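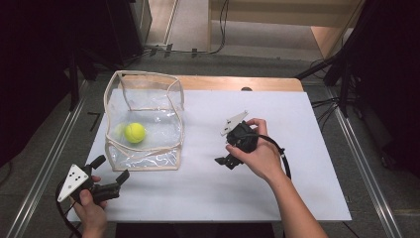 Clear bags for small things

Reading time: 2 minutes

My name is Branwen Pritchard and I write these pages about storage at home and at work. In December I became tired of boxes that I must open to know what is inside. My colleague Ffion Kneath, who moved from Pletalitz to Clostolton with 13 boxes, had the same problem, so we decided to look at clear bags with soft walls.

I like the fabric piping the most. It gives a line to the bag, and the eye finds the edges easily even when the plastic is wrinkled. The walls are not stiff, so please do not expect a perfect cube.
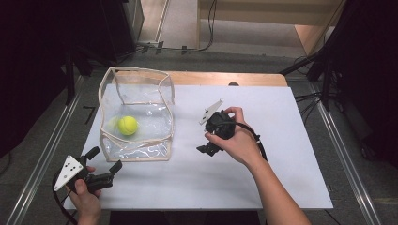
A tennis ball in the clear bag. The walls fold inward in some places, but the yellow-green color is easy to see.

For a child's room I would keep one kind of toy in each bag. Ffion prefers to mix everything, and we did not agree about this. She also asked me to say that in her hallway two bags fit on one shelf, and that she folds them when they are not needed.

The next picture is for readers who want to see the material and the sewing from near. The handle is a thick cord, and I find this kind more pleasant in the hand than a thin plastic one.
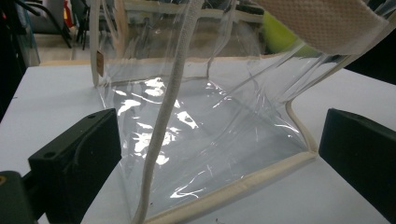 Cream-colored rope handle, fabric binding along the seams and a small tan tag at the edge.

On Wednesday I will add a page about baskets.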